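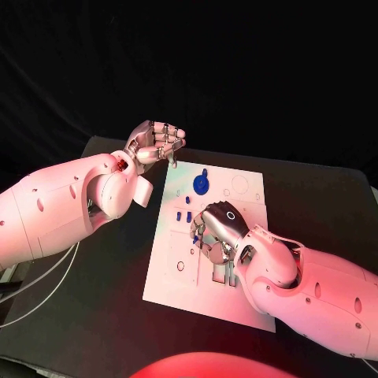
*A white board on a dark gray tabletop, with a black backdrop behind.*

**Mandmont opens its winter paper and board collection to small bookbinders**

HIRKITZ, December 28, 2018 – Mandmont, the maker of cover boards and heavy papers for hand bookbinding, announces that its full winter collection can now be ordered by small workshops and single binders. Until now the collection was sold only in pallet quantities to large binderies. The smallest order is now five sheets, and different weights and sizes can be mixed in one package.

The collection includes 116 articles. Most of them are cover boards in white, gray and natural brown, and the rest are endpapers, spine papers and guard strips. All boards are cut at the company's mill in Hirkitz, where the grain direction is marked in pencil on the back of each sheet. Binders have asked for this mark for many years. A board with the grain in the wrong direction will pull the cover out of shape after the glue dries, and the mistake is often discovered only when the book is finished.

"We received many letters from people who bind books at a kitchen table or in a rented room," the company said. "They wanted the same board as the large binderies, but they could not buy a pallet of it. We needed a long time to change our packing, and we thank them for their patience."

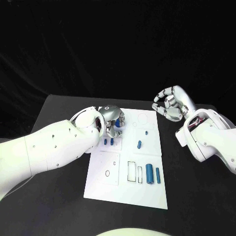

Small orders will be packed flat between two protective boards and closed with paper tape. Mandmont decided against rolling the thinner papers, even though a roll is cheaper to send, as rolled endpapers need several days under weight before they can be pasted. Corner protectors are included with every package and may be returned to the mill with the next order.

Together with the collection, the company presents Baran, a new endpaper with a soft surface and a long fiber. Baran is made for books that are opened often, for example guest books, cookbooks and music scores. It folds without cracking along the grain and accepts both wheat paste and the usual white glue. It is offered in 29 shades – the darker ones should be tested on a small piece first, because too much moisture can leave a mark. 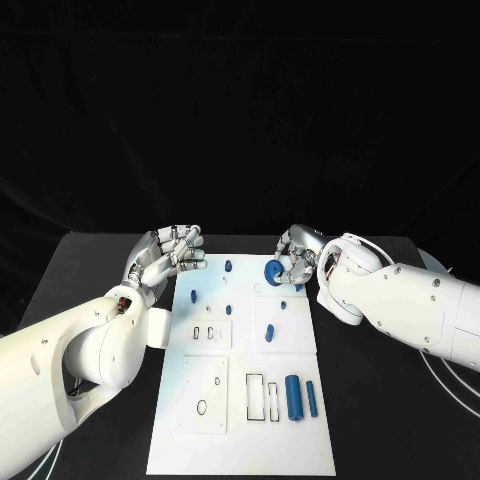 Orders are handled by Skamero, the trade partner of Mandmont for craft supplies. Skamero keeps the most requested weights in stock and will order the others from the mill each week. In a first trial this fall, 469 packages were sent to binders, schools and repair workshops. After their comments, the labels were printed in larger letters and the order form was made shorter.

A sample book with a small piece of every board and paper is available from Skamero. The cost of the sample book is taken off the first order. Schools that teach bookbinding may ask for a second copy free of charge.

**About Mandmont**

Mandmont produces cover boards, endpapers and heavy papers for bookbinding, box making and repair. The company has its mill and its office in Hirkitz.

**Press contact**

Mandmont Press Office, Hirkitz. Samples for review can be requested in writing.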